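About Trirkar

Trirkar runs a contract packing and light assembly workshop in Tillirside. We receive parts and finished goods from manufacturers, sort them, assemble what needs assembling, pack the result and ship it. The items we handle are small, usually light enough to lift with one hand, and most of them arrive in mixed lots.

Part of the sorting and bin loading is done by robot arms. The rest is done by people. This page explains how the work is divided, how the division has changed jobs on the floor, and what customers and applicants can expect from us.

What we do

Our regular services are:

Sorting of mixed small parts by type, size or customer code
Kitting for repair and spare parts orders
Light assembly without soldering or welding
Visual inspection and rework
Relabeling and repacking of returned goods

We do not handle food, medicines or anything that requires a clean room. Lots with sharp edges or exposed blades are accepted only after a trial run, and they are packed by hand.

The active catalog holds 2483 part numbers. Of these, 421 are released for robot handling. A part number is released when the arm has completed 100 picks in a row without a drop, a double pick or an operator stop. If the supplier changes the surface, the wrapping or the shape, the release is withdrawn and the test is run again. A change of color alone does not trigger a retest unless the part is also inspected by color.

The other part numbers are handled by people. Some will stay that way. Thin film bags, tangled springs and anything that sticks to its neighbor are slower to pick by machine than by hand, and we have stopped testing them.

How the work was organized before

Until the first arm went into service, every sorting station was manual. An operator stood at a table for a full shift, took items from an incoming bin and placed them into outgoing bins according to a printed list. The list was checked at the end of each lot. Errors found at that point meant opening the bins and starting over.

The two recurring problems were shoulder and wrist strain and loss of attention late in the shift. We rotated operators between stations to limit both. Rotation helped with strain. It did little for late errors, which clustered in long lots with few part types.

How it is organized now

Robot stations take the long lots with few part types. Manual stations take short lots, mixed lots and anything not released. The planner assigns lots to stations the afternoon before, and the shift lead can move a lot from robot to manual without asking anyone. Moving it the other way requires a release on file for every part number in the lot.

Control and scheduling run on Stostine, our in-house software. Stostine keeps the release list, records each pick attempt and holds the stop log. Operators enter the reason for a stop in their own words. We tried a drop-down menu of reasons first and removed it after most entries came in as "Other."

The Darwish project

Darwish is the internal name for the changeover from manual to mixed stations. It covers equipment, training, job descriptions and pay grades. The pay grades took longer than the equipment.

Hüsnü Avcı leads the project. He started at Trirkar as a sorting operator and later became shift lead, and he still writes the station instructions himself. His rule for them is that a new operator must be able to follow the sheet with the shift lead out of the room. Sheets that fail this test go back to him with the unclear step circled.

What changed for operators

The job title "sorting operator" was replaced by "station operator." A station operator is responsible for a station and its output, whether the picking is done by hand or by arm. In practice the work consists of setup, supervision, clearing stops, checking finished bins and entering results.

There is less lifting and reaching than before. There is more walking, more reading from a screen and more waiting. The waiting was the most common complaint in the first months. A person who has worked at a steady pace for years does not find it restful to watch a machine that needs nothing for long stretches and then needs attention at once. We responded by giving each operator a manual task next to the robot station, normally kitting or inspection, which can be put down at any point.

Noise was the second complaint. The arms themselves are quiet, but the stop signal was set too loud and too close in tone to the dock door alarm. It has been lowered and changed.

Operators also asked who is held responsible when an arm damages a part. The answer is in the job description: the company is, unless the station was run with a guard open or with an unreleased part number. Damage is logged against the station and the part number. It is not logged against a person.

No operator was let go as a result of the changeover. Some positions were not refilled when people left, and the floor team is smaller than it was. We state this because applicants ask.

Training

Training for station operators has 2 parts. The first is manual sorting and inspection, and everyone completes it, including people hired for robot stations. An operator who has never sorted a part by hand has trouble judging whether the arm is picking it badly.

The second part covers the station itself: startup, homing, gripper changes, stop recovery and shutdown. It ends with a practical check. The trainer causes faults in an order the trainee does not know, and the trainee restores the station using the sheet. There is no time limit. Trainees who skip a step repeat the check on another day.

Programming is not part of operator training. Operators who want to learn it can apply for the technician course, which is held during paid hours.

At the station

Work at a robot station follows a fixed order at the start of each lot.

1. Read the lot sheet and compare it with the release list in Stostine. Set aside any part number without a release.

2. Clear the table. Wipe it down and check for leftover parts along the back border.

3. Set the bin for the lot and confirm that the gripper can reach down to it without touching the rim.

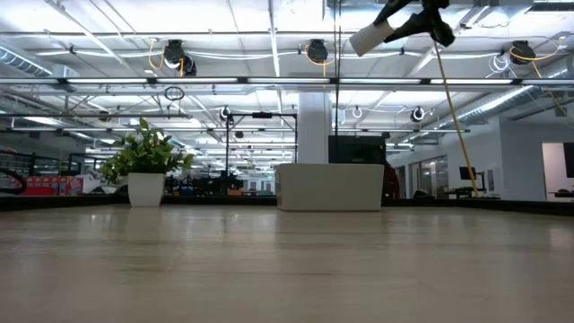 4. Trace each cable by eye from the arm to where it leaves the work area. A cable that crosses the reach of the gripper must be moved before power is enabled.

5. Run the first picks at reduced speed with a hand near the stop button. Raise the speed only after the shift lead or a second operator has signed the sheet.

6. Check the finished bin by hand. The count in Stostine is compared with the lot sheet, and a mismatch is settled before the bin leaves the station.

Safety

Arms run at reduced speed whenever a person is inside the marked floor area. Reaching across a table while an arm is enabled is not permitted at any speed. Any employee, including office staff and temporary workers, may press a stop button without giving a reason first. The reason is entered in the log afterward, and "did not look right" is accepted.

Visitors stay behind the floor marking and are accompanied. Closed shoes are required. Long hair and lanyards must be secured before entering the floor.

Records and data

Pick attempts, stops and gripper changes are recorded by station and kept for as long as the part number is active. Records are not used to compare operators or to set individual targets. This is written into the works agreement and can be changed only with the consent of the employee representatives, who have read access to the same records as management.

Customers can request the pick record for their own lots. It is supplied as a plain table with the shipping papers.

Working with us

New customers send a sample of each part number with a short description of the packing method. We test the samples, decide which are handled by arm and which by hand, and quote one price per lot. The price does not depend on which station does the work. If a part number is released later, the saving is applied to the next order and shown on the invoice.

Lead time is confirmed with the quote. Lots that need rework are quoted separately.

Jobs

Open positions are posted on the board at the Tillirside entrance and on the jobs page of this site. Previous experience with robots is not required for station operator positions. Applicants are invited to spend half a shift on the floor before deciding, and this time is paid.

Page last reviewed Monday, December 19, 2022. Questions about its content go to Hüsnü Avcı through the contact form.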